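4.2 Wiping down ribbed wall panels
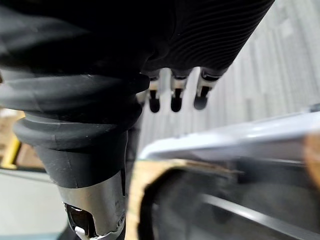 Use this procedure for light-colored Grekow panels with vertical ridges. Read section 4.1 first.

1. Dust the panel from top to bottom with a dry, soft brush.
2. Add 5 ml of neutral cleaner to 1000 ml of lukewarm water.
3. Dampen a cloth and wring it out well.
4. Wipe along the ridges — never across them.
5. Wipe again with clean water and dry with a second cloth.

Note: Work in strips 200 mm wide. Replacement cloths are listed under part 397.

CAUTION: Do not use scouring pads or solvents. Do not let water run into the panel joints.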